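Castberg Office – Room 45
Workroom safety checklist, February
Checked by: Dirk Diekmann
Start time: 11:00

Each line is marked OK, Fix or N/A. Comments go under the line.

1. Exits and door hardware – OK
Both doors close without a push. Exit sign lit.

2. Extinguisher – OK
Tag number 1241. Gauge in the green, pin and seal in place.

3. Floor and walkways – Fix
Small red object on the carpet near the yellow tape. Pick up and put away. Carpet has no lifted seams.

4. Floor tape – OK
Yellow line is stuck down at the corner. Replacement roll is in the Carretero cabinet.

5. Cables – Fix
Thin cable runs across the carpet toward the furniture. Needs a cover or a new route along the wall. Same comment as last time.

6. Work tables – OK
Legs tight, tops level. White tops wiped down. Keep bags out from under them.

7. Chairs – OK
Casters roll freely. One Kono chair had a loose arm and was taken out before the check.

8. Windows and light – OK
Plenty of daylight on the tables. Blinds were not tested.

9. Outlets and power strips – Fix
One strip plugged into another by the back wall. Vatirov maintenance to add an outlet – request is in.

10. First aid box – Fix
Low on small bandages. Order a box of 100.

Items 3 and 5 to be cleared before the next check. Items 9 and 10 stay open until parts arrive.
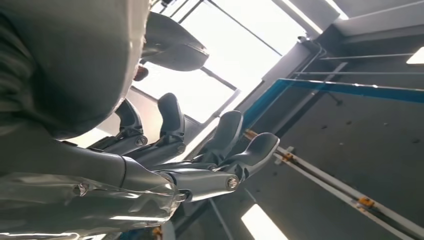
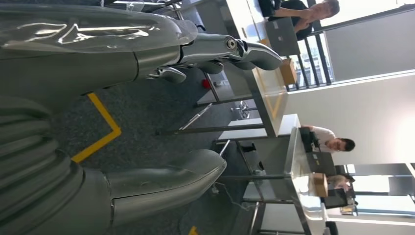

Room 45. Second photo: items 3, 4 and 5.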